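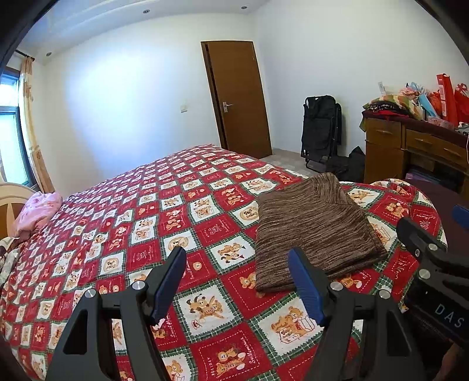
Back bedroom, bear quilt on, brown sweater folded and waiting.

Winter room gallery, the Zemholm house
Posted Dec 19, 2024 by Lucie Carrier

Quick one, guests coming and I still have the hall closet to do. A bunch of you asked for the bedroom once the Christmas bedding was on, so there it is at the top. One picture for now, notes under. Rest of the house goes up when it's fit to be seen.

For anyone new: Zemholm is what we call the place my cousin Vlasta Ivanov and I share. Old house, small closets, too many blankets. We swap the whole bedroom over for winter and people seem to like following along. Fine by me.

The quilt
Red and cream squares set on the diagonal, thin green and white plaid running between them. Teddy bears in the cream squares. Some have gifts, some are sitting in boxes, a few are with dogs. The red ones have bears too, just outlined, with curly lettering. I like the red squares better, Vlasta likes the dogs. Came from Shirley Desjardins, who was clearing out her linen chest in September and said take it or it goes to the church sale. Took it. It's big, hangs over the corner nicely.

Washing it
Cold, gentle, by itself. Shirley was firm on this. I did it once with towels years ago (different quilt, same kind of red) and we had pink towels till they wore out. Line dry if you can, low heat if you cant. Shake it hard before it goes back on the bed or the filling sits in lumps.

The sweater
Brown knit, lighter and darker threads running through. Folded in a rough rectangle, neckline at the top. Not my neatest fold but it goes in a drawer, not a shop window. Heavy knits get folded here, never hung, I've lost two good ones to hanger shoulders.

How I fold them, since Tanner Sandhu asked last time and I never answered, sorry Tanner:
Face down, flat. Smooth it out from the middle.
Sleeves across the back, one then the other.
Sides in a bit if it's wide.
Bottom up to the collar. Once for thick ones, twice for thin.
Flip it over. Done.
The bed is the best place to do it, table's always got something on it.

Headboard
Cream, curved top, starry sort of ornament on it. Stays all year. We talked about painting it green to go with the plaid and then came to our senses. Wipe down with a damp cloth and thats it.

Pink, at the headboard end
Faint floral print. Yes I know, pink with red. Vlasta says it works and she sleeps in there so she wins. Was going to look for something in plain cream but the budget for this room is spent.

Patterned cloth, left side
White and gray, draped over the side of the bed. Keeps things calmer next to all those bears. Anil Reddy thinks it belongs in the front room. Anil can come and carry it down then.

Where it all goes after
The summer bedspread is in a zip bag on the closet shelf, cedar blocks in with it. I use the Fenar bags, the middle size, had them 3 winters now and only one zipper gone. Sweaters get two drawers, heavy ones at the bottom. Label on the front of every bag, big marker. I skipped the labels one year and opened every single bag looking for pillow cases.

Bits people asked in the comments before
Does the quilt shed? No.
Is it warm enough? With a wool blanket under it, yes. By itself in January, no.
Pattern for it? Don't have one, sorry. Shirley thinks it came from a kit but the paper is long gone. If you recognize the bears, write me, there's a couple of people who want to make one.
Do you iron it? I do not.

Coming up next
Front room, with the Naciri rug if it ever gets here. Ordered it in September, last I heard it was on a truck.
Kitchen shelves, after I wash everything on them.
The landing. Small but Vlasta has plans for it, something with paper stars.

Comments are open, I'll get to them after the holidays. If you want your own winter bedroom in the readers' gallery send it to the usual address with your name and what's on the bed. One picture each please, the inbox filled up last year and I lost some.

Off to do the closet.
Lucie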